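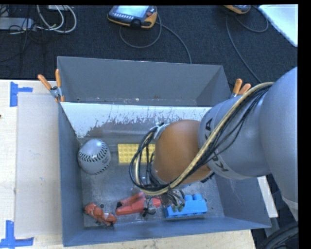
Qui sommes-nous

Teltari est une petite maison qui trie, nettoie et prête des jouets. Nous sommes installés à Kurnby, au rez-de-chaussée de l'ancien atelier Neagu, et nous travaillons avec les crèches, les écoles maternelles et les salles d'attente de la région.

L'idée est venue d'un problème que tous les parents connaissent. Les jouets se mélangent. Une brique part avec les voitures, une balle finit sous les déguisements, et après quelques mois la caisse est pleine de choses que les enfants ne regardent plus. Nous reprenons ces caisses, nous les vidons, et nous rendons des lots où chaque chose est à sa place et dans un état correct.

Comment nous travaillons

Tout commence par le bac. Nous utilisons des bacs en métal gris, à deux compartiments, avec des parois hautes qui s'ouvrent vers l'extérieur. Ils sont rayés et ils ne sont pas beaux, mais nous les préférons au plastique, dont les coins retiennent le sable. Le grand compartiment reçoit le mélange. Le petit sert pour les pièces que nous ne savons pas encore nommer.

Dans le même bac, il peut y avoir une balle de baseball, une brique jaune, un petit véhicule rouge orangé et un bloc bleu. Chacun de ces objets demande un autre soin. La balle s'essuie avec un chiffon à peine humide, car les coutures n'aiment pas l'eau. Les briques passent au bain tiède, puis à la brosse douce entre les plots. Pour les véhicules, nous contrôlons d'abord le dessous, où se cachent les cheveux et les fils de tapis.

Une pièce qui présente une fissure ne repart pas. Nous avons longtemps discuté sur les pièces seulement décolorées, et nous avons décidé de les garder. Les enfants jouent très bien avec un rouge un peu passé.

Les lots

Notre catalogue compte aujourd'hui 23 lots différents. Le plus petit contient des véhicules seulement, le plus grand réunit 800 briques de construction, triées par couleur. Depuis l'ouverture, 2924 caisses sont passées sur nos tables. Chaque lot est accompagné d'une feuille avec la liste des pièces, que nous vous demandons de cocher avant le retour.

Le prêt dure deux mois et peut être prolongé une fois. Si une pièce est perdue, il faut simplement nous l'écrire sur la feuille. Nous ne facturons pas les petites pertes.

Le système Stireck

Nous rangeons selon la méthode Stireck, que nous avons mise au point dans nos locaux et qui porte le nom de notre rue. Elle classe les jouets d'abord par matière, ensuite par taille, et seulement à la fin par thème. Cela surprend les éducatrices au début, parce qu'à l'école on range souvent par thème. Pour le lavage, en revanche, c'est beaucoup plus pratique.

Nous rendre visite

L'atelier est ouvert au public en mai, l'après-midi à partir de 14 heures. Les enfants peuvent venir et essayer de trier un bac eux-mêmes. Pour les dépôts, merci de nous prévenir par message, et de ne pas laisser de sacs devant la porte quand il pleut.

Imprimer cette page | Envoyer par e-mail

Commentaires

maman_de_deux : Nous avons eu le lot des véhicules pour la garderie, très propre. Est-ce que vous prenez aussi les puzzles incomplets ?

Teltari : Bonjour, malheureusement non, pas les puzzles. Les jeux de cubes, oui.

Crèche des Tilleuls : Il manquait une brique à l'arrivée, elle nous a été envoyée ensuite. Merci !

À lire aussi
Laver les briques sans les abîmer
Que faire des balles décousues
La feuille de retour, mode d'emploi
Tarifs pour les écoles maternelles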